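Search this blog Search

Last updated August 22, 2019

I gave up on the front lawn this summer. It was never much of a lawn. The soil on our side of Clorkberg is mostly clay, and the two maples on the street drink whatever rain gets past them. Every spring I put down seed and every July I had the same brown patches with a ring of plantain around each one.

My neighbor Gil-soo Seol took his out a few years ago and put in white clover with some creeping thyme along the walk. He mows it maybe once a month. I asked him what he used and he said plain clover seed from the bin at Yeom, nothing fancy, and that the main thing was to get the old grass out first. I had been hoping he would say you could just throw it on top.

So I spent most of June digging. I rented a sod cutter for one afternoon and did the flat part with that, and the slope I did by hand with a spade. The whole front is a little under 2000 square feet, counting the strip by the driveway. My water bill lists the lot at 3716, which seems small for what we pay.
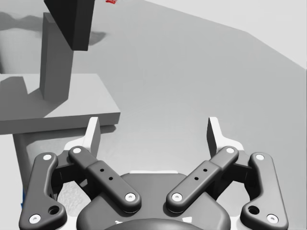 The seed went down on a cloudy morning after a night of rain. I mixed it with dry sand so I could see where I had been. Then I raked it lightly and walked over it in flat shoes, because I don't own a roller. Ye-ji Ma from down the block lent me her sprinkler and a timer, and I ran it early and again at dinnertime until things came up.

Sprouts showed on day five. By day 24 it was mostly green, apart from the slope, where a hard rain had washed the seed down into a thick line along the sidewalk. I dug up some of that line in clumps and moved it back up the hill. Most of the clumps took. The ones nearest the mailbox did not, and I still have to do something about that spot.

A few things I would do differently. I would start earlier, since watering new seed in June heat got expensive. I would put burlap on the slope. I would also skip the thyme plugs until fall. I bought a tray of them, and nearly half dried out before I had the edge ready.

The bees have found it already, so no more bare feet out front. In October I'll put in the rest of the thyme and try again by the mailbox.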